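Home | Forums | Manipulation | Data and Training | Search | Log in

Gripper width lagging pose in handheld demos -- fix in the loader or retime at record?

14 replies | 3 following | Share

usteo_mk
We train a diffusion policy on handheld gripper demos, mostly packing and unpacking groceries. The pose track comes from visual-inertial SLAM, and the gripper width comes from reading the finger positions out of the image. On the arm, the policy closes late. It reaches the object, sits there a moment, and then the fingers come in after the wrist has already started to lift.

I plotted width against wrist height for a batch of episodes and the width signal trails by 3 frames nearly everywhere. My plan is to shift it in the loader and retrain. Has anyone done this and regretted it?

pkt_loss
I would not shift it in the loader. Once you do that, every tool that reads the raw files disagrees with the training set. Fix the timestamps when you convert from video and write the offset into the episode metadata.

Also check your smoothing. If you run a causal low-pass on width and nothing on pose, that is your lag right there.

usteo_mk
There is a causal filter on width. I had forgotten it. It came over from the old Clularer export script. I'll take it out and plot again.

grasp_and_pray
Disagree with pkt_loss on the first part. A loader shift is one line, you can sweep it, and you can undo it. Converting 3,000 episodes again takes us a full night. Sweep in the loader first, then bake in the number once you know it.

pkt_loss
Sweep against what, though? Validation loss won't tell you. We had a run where the loss went down with the wrong offset because the width curve got easier to predict.

grasp_and_pray
Against rollouts. Same start poses, same objects, 9 tries per offset. It's slow but it answers the question.

Hiba Abou Jaoude
Before anyone sweeps anything, look at where the lag changes inside an episode. A constant offset and a latency problem on the arm side give the same symptom. In our case the controller was sending pose targets ahead of time to cover arm latency, and gripper commands went out with no lead at all. The data was fine. We gave the gripper its own lead time in the Shboul scheduler and the late close went away without retraining.

usteo_mk
Filter is out. The offset dropped from 3 frames to 1 on slow episodes. On fast ones it is still 2, sometimes more. So it isn't constant, and a single shift won't fix it.

pkt_loss
What do the fast ones look like? If the wrist is moving hard, the finger detection may be dropping frames and your interpolation is filling in between.

usteo_mk
It looks like that. I pulled per-frame detection confidence and it drops on the approach, when the camera swings over toward the box of groceries and the box past the fingers smears. The fingers ride with the camera, so I expected them to hold up. 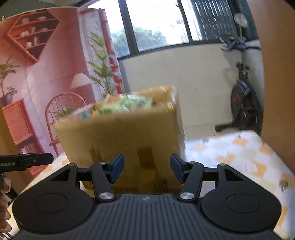
The fingers are dark blue and the linkage is black, and I think the detector gets weak on them whenever the background changes quickly. The interpolation is linear across the gap, so a quick close turns into a ramp. I'm going to mask those frames in the loss for the width channel only and leave pose alone.

grasp_and_pray
Masking is fine for short gaps. For long ones I would drop the episode. If the close itself falls in the gap, you are teaching the policy nothing about when to close.

Hiba Abou Jaoude
Agree on dropping those. I would still measure the gripper latency on the arm. Command a step, log the encoder, done in ten minutes. You may have both problems.

usteo_mk
Measured it this afternoon. There is a delay on the gripper and our controller does not account for it -- so yes, both. I'll add the lead time first, run the old checkpoint, and then retrain with the mask. Will post rollouts here when I have them.

pkt_loss
Please put the offset in the metadata anyway.

Related threads
Undero planner: collision margin ignored near table edge
SLAM relocalization fails after a fast turn
Relative or absolute actions for handheld data?
Shboul scheduler: changing action horizon at runtime
August tooling roundup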